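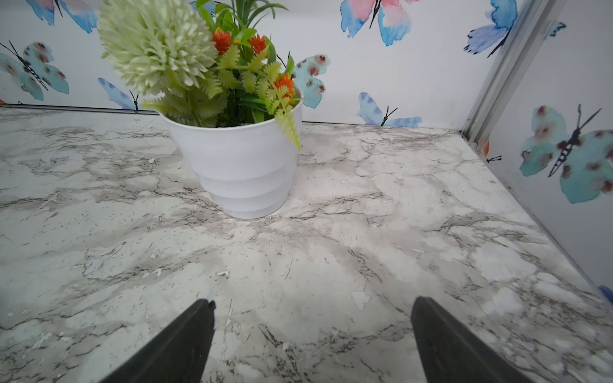

Stepped white pot with pale green pompom flower, on a marble-patterned top

Nakance Potted Pompom, white pot

We love this one! It's an artificial arrangement in a glossy white plastic pot, with ridges stepping down the side in bands and a nicely rounded rim. The star is the big flower head, a light yellow-green made up of lots of little spiky petals (it looks great from across the room, and even better on a shelf at eye level).

The pot narrows towards the base, so it fits in on a windowsill, a desk or the back corner of a worktop without taking over. No watering, no feeding. Dust it with a soft dry brush and give the pot a wipe with a damp cloth when it needs one.

Height: around 26 cm
Pieces per pack: 2
Range: Flalevance
Item no. 59

Chosen for the shop by Évan Brunet, who keeps one next to the till. Also in this range: the Collet hanging basket and the Fidov tall vase.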